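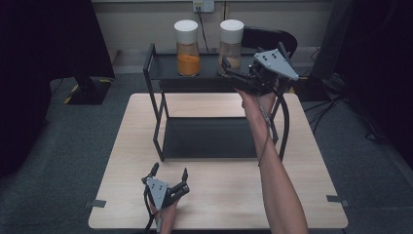 Storing ground spices in glass jars

Ground spices lose flavor through contact with air, light, heat and moisture. The procedure below covers moving spices from bags into glass jars, labeling them and placing them on a counter rack. It applies to turmeric, paprika, ginger, coriander and similar powders. Whole seeds follow the same steps but keep longer.

What you need

Glass jars with tight lids
A dry funnel with a wide neck
A soft brush
Labels and a permanent marker
A kitchen scale

Step 1. Wash and dry the jars

Wash jars and lids in hot water with dish soap. Rinse until no soap smell remains. Let them air-dry upside down for 2 hours, then turn them upright and leave them open overnight. Any water left under the rim of the lid will cause clumping.

Step 2. Check the lid

Fill the jar one-third full with water, close it and lay it on its side on a paper towel for ten minutes. If the towel is damp, replace the lid. Dry the jar again before use.

Step 3. Fill

Weigh the empty jar and write the weight on the base. Pour the spice through the funnel in small amounts, tapping the jar on a folded cloth to settle the powder. Brush the rim clean before closing. A jar that weighs 81 g more than its empty weight holds 81 g of spice, so stock can be checked later without emptying it.

Step 4. Label

Write the name of the spice and the month it was opened, for example "Coriander, March". Place the label on the side of the jar. Lids get swapped during washing.

Step 5. Place on the rack

Set the rack away from the stove, the dishwasher vent and direct sun. Put the spices used daily on the upper tier and leave a gap between jars so each can be lifted with one hand. 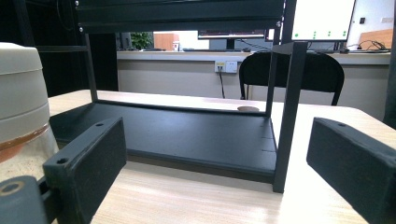

Step 6. Inspect and rotate

Open each jar once a month. Rub a pinch between your fingers and smell it. Discard powder with a weak or musty smell, and any that has formed hard lumps. Do not top up an old jar with new spice. Empty it, repeat Steps 1 and 2, and refill.

Last revised 11th June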